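## 4. Virar as peças do avesso e dobrar

Chegou a parte de que eu mais gosto! As meias, bolsinhas e saquinhos de pano saem da máquina de todo jeito, e eu aprendi a arrumar tudo numa mesa grande e desimpedida (tentei no sofá, foi um desastre).

1. Estenda a peça na mesa e procure a abertura. Se ela tiver uma borda de outra cor, fica bem mais fácil de achar.
2. Segure a peça por uma ponta só e levante. Deixe o pano cair sozinho, sem sacudir.
3. Com a outra mão, abra a boca da peça e puxe o forro para dentro, devagarinho.
4. Passe a mão por cima para tirar as dobras e feche em três partes, como uma carta.

> **Nota:** pano macio enrola na ponta, e isso é normal. Eu dou uma alisada com a palma da mão e sigo em frente.

> **Cuidado:** não puxe pela costura! Foi assim que estraguei um par que a Marisol Camacho me deu em setembro, e até hoje ela me cobra.

Se a peça ainda estiver úmida, volte para o varal por mais 60 minutos antes de dobrar. Eu costumo fazer isso na sexta, depois do almoço, com o rádio ligado. 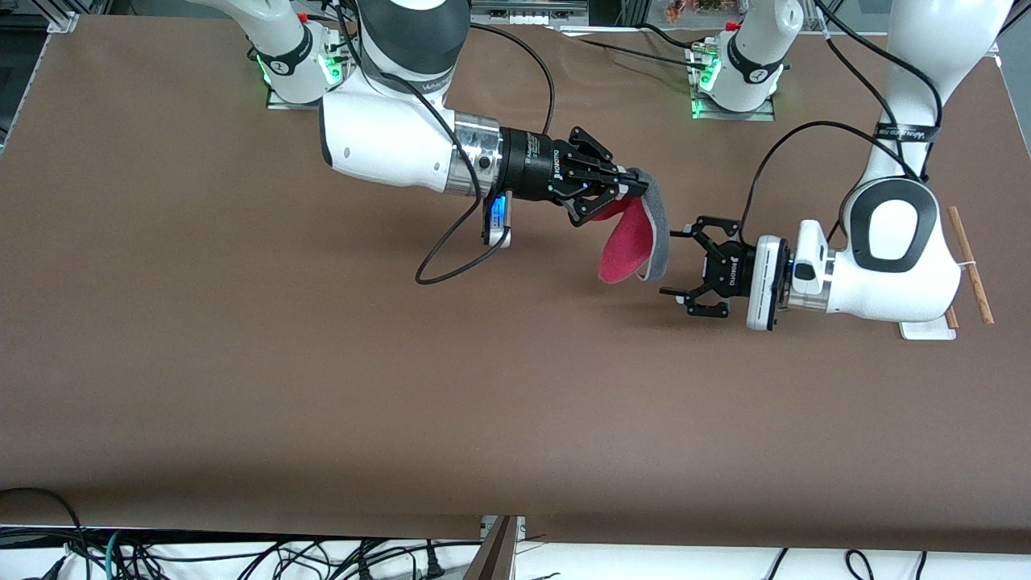

5. Junte os pares dobrados e guarde em pé na gaveta, com a dobra virada para cima. Na minha cabem 24 pares, bem apertadinhos.
6. As bolsinhas vão por último, na frente, porque são as que eu mais uso (o saquinho do carregador, principalmente!).

> **Nota:** sobrou uma meia sem par? Deixe separada até a próxima lavagem. A minha quase sempre aparece dentro de uma fronha.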